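1 November 2020

Bench linen and glove sort, finishing room, Wukulbridge

Carried over from the March list: the glove stock for the finishing room has never been sorted properly. Pairs get separated at the wash, the odd ones go back in the drawer, and by midweek people are working with two lefts. Took the Sunday to go through the lot while the room was quiet.

Starting stock, dumped out of the two drawers and the bin under the sink: 162 single gloves, all types together. Rags not counted. Left the nitrile disposables out of it, they are on a separate order.

Types found:

Gray finger, pink cuff (knit, dipped palm). The Dumlao ones. Most of the stock.
Blue-gray, no contrast cuff. Older order, supplier not recorded.
Leather, assorted. Four only, all stiff, set aside.
Cotton liners. Washed thin. Going to rags.

Procedure. One glove at a time out of the drawer and onto the table, palm down, fingers away from me. Hold by the cuff, flatten, check the fingertips first, then the crotch between thumb and first finger, then the cuff seam. Turn over and repeat. Anything with a hole at the fingertip is out, regardless of the state of the rest. Anything with the coating cracked across the palm but no hole goes to the dirty-work pile. Good gloves are folded once lengthwise and put in the basket.

Fold matters more than expected. First batch I folded in half across the fingers and they sprang open in the basket, then slid under each other, and I lost track of which side was up. Lengthwise with the thumb tucked in holds. Rolling also works but takes longer and the cuffs stretch.

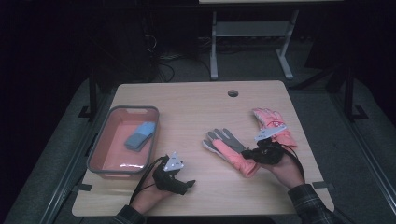

Benjie Galang

Table is the small square one with the grommet hole near the far edge. Better for this than the long bench: everything is within reach without leaning, and the pale top shows up dust and flakes of coating. Wipe down between types or the flakes end up on the next lot. Basket on the left, glove in hand in the middle, rejects to a bag on the floor at the right. I tried the basket on the right for the first batch and kept crossing over myself to reach it.

Basket is the pink one with the gray rim. Leave it with the short end toward the far side of the table, so the handle slot faces away and the long side runs next to the working area. Turned the other way it eats half the table.

Counts after first pass:

Good: 59 left, 59 right, after pairing
Unpaired but good: 8
Rejected or to rags: 36

Adds up to 162. The four leather gloves and the liners are inside the 36.

Pairing was done as a second step. I tried pairing while inspecting and it slowed both jobs. Faster to inspect everything, then lay out lefts along one edge and rights along the other and match by size tag. Where the tag has washed out, match by laying one on top of the other, palms together, and comparing the middle finger. If they differ by more than a fingertip's width of coating they are not a pair, whatever the cuff says.

Notes on failures. Nearly all of the fingertip holes are on the right hand, index and thumb. Consistent with holding the sanding block. The left-hand failures are at the cuff seam, where people pull them off by the cuff with the other hand. Worth telling the next intake to pull by the fingertips, one at a time, for this type. The knit lets go at the seam well before the palm wears through.

The blue-gray type fails differently. No seam failures at all, but the coating goes slick and the palm glazes. No hole to see, so these have been going back in the drawer as good. I rejected on feel: rub palm against palm, if it slides it goes to dirty-work. This is a judgment call and someone should check me on it with fresh eyes.

Washing. The Gedent sheet pinned above the sink has the gloves going in with the rags. Suggest splitting them. Rags shed lint that sticks in the knit, and most of the gloves on the table today needed picking over before I could read the fingertip. A mesh bag per size would also stop the pairs separating in the first place. I have written the sizes on three bags with laundry marker and hung them on the hook by the door.

Storage. Left drawer: paired, good, small and medium at the front, large at the back. Right drawer: unpaired good gloves, and dirty-work in its own tray. No liners in either. Basket stays under the table for the next sort and should not be used for offcuts again; I spent ten minutes getting glue off the bottom of it.

Reorder. At the present rate the medium rights will run out first. Plillosbridge uses the same type and orders in lots of 2000, so ask whether they would let us take a part lot in singles by hand instead of pairs. If we can buy rights only, the 8 unpaired (seven of them lefts) become usable at once.

To do:
Second check on the glazed blue-gray palms.
Replace the washing sheet above the sink.
Ask Plillosbridge about rights only, medium.
Cut the liners for rags, cuffs off first, the elastic catches on the grain.
Leather gloves: try conditioner on one before throwing out all four. Currently in the reject bag, top.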